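# Spare Room, Upstairs

Elsa Nurmi moved into the house in March and asked us to help her sort out the rooms on the upper floor. The spare room is used for guests and for laundry, and it has a desk in it as well. Most of the work was done on a Thursday, with Colin Ashworth and Fares Karam. This page covers the bed side of the room.

The wall is painted plain white. Elsa picked it over two warmer samples, mainly to go with the padded headboard, which she already owned. The bed came from her last apartment and took nearly 20 minutes to get up the stairs. 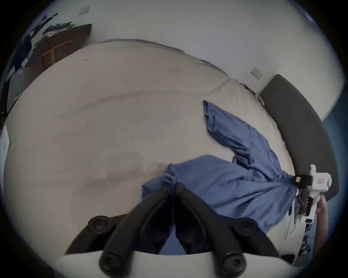 *Blue cotton shirt on the bed, cream-beige fitted sheet, dark gray headboard. Folding is done here, on top of the sheet.*

The curtain by the headboard is dark blue and was bought to keep the morning sun out. It is 78 inches long. Elsa hemmed it herself on a Nurmi family sewing machine that is older than she is.

The brown wooden desk stays where it was. Fares wanted it under the window, but the drawers of the dresser would not have opened.

Shirts get folded on the bed and carried to the closet in the hall, sleeves in first, then the hem up to the collar. Pants go on hangers. Guest towels are kept in the bathroom, 4 to a stack.

Still to do: a reading lamp for the bed and a second pillow. Elsa is also looking for a small rug, dark gray or blue, that can go in the washer.

Next page: the hall closet.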